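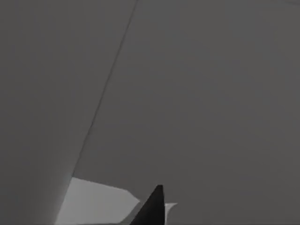 What does it mean to set up a robot?
Setting up a robot means getting the machine and everything near it ready for work. People decide where the arm will stand, where each object will go and what the robot must do first. They then test the arm slowly and put right anything that is wrong.

The Practice Kitchen at Ploltar
For readers in the junior section

At the Ploltar learning centre there is a kitchen in which no meals are cooked. It exists only inside a computer. The name for a place of this kind is a simulation. A computer draws the worktop, the objects and the robot, and it works out how each of them should move when it is touched.

The robot in the kitchen has an arm and a gripper. The gripper is the part that does the work of a hand. It has fingers which close to hold an object and open to let it go.

The kitchen is looked after by Ludmila Štěpánek and Vsevolod Stetsiuk. Their duties are much the same as those of people who care for a real machine in a factory. They prepare it, check it, and repair it when a fault is found.

Preparing the worktop
Before the robot starts, the worktop must be arranged. Every object has a starting place, and these places are written in a plan. The dish rack is set down on the counter. Bottles may be placed near it, so that the arm has to take care as it passes.

A dish rack is harder for a robot than it looks. It is made of thin rods with gaps between them, and a finger can slip into a gap and become caught. The computer must know where every rod is. If one rod is wrong by the width of a pencil, the finger may seem to pass straight through it, and the lesson the robot learns will be of no use in a real kitchen. 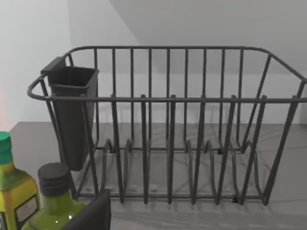
Checking the arm
The arm is made of stiff parts joined together. The places where they join are called joints, and they bend or turn as your elbow and wrist do. Each joint is moved on its own, first one way and then the other. It must stop where it is told to stop.

The gripper is checked next. It is opened and closed 50 times. Both fingers should move by the same amount. If one finger lags behind the other, the numbers that control it are corrected and the test is begun again.

Reaching into a cupboard
A cupboard gives the arm more to think about. The door must swing on its hinges, and the arm must find a way in without striking the sides. The people in charge also have to consider what is standing on the counter underneath. In the Ploltar kitchen there are kitchen scales and bottles below the cupboard, and a wine glass can be lying on its side. 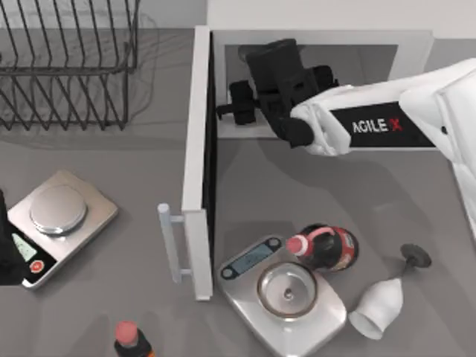

An arm that reaches over such objects should keep a safe height above them. Mrs Štěpánek sets this height before the test. She then runs the movement slowly and watches it from several sides, including from directly above.

When something goes wrong
Faults are written in a log, which is a kind of diary for the machine. Entry 393 reads: "Door opens too easily. Hinge made stiffer. Tested again, 100 openings, no fault." An entry should state what was wrong, what was changed and how the change was tested.

Words to know
Gripper: the part of a robot that holds things.
Joint: a place where two parts meet and can move.
Log: a written record of work and faults.
Simulation: a place or event made by a computer so that people can study it.

Something to try
Place a plastic cup on a table. Write instructions for moving it on to a book, and ask a friend to follow them exactly. Change any instruction that does not work, and keep a log of your changes.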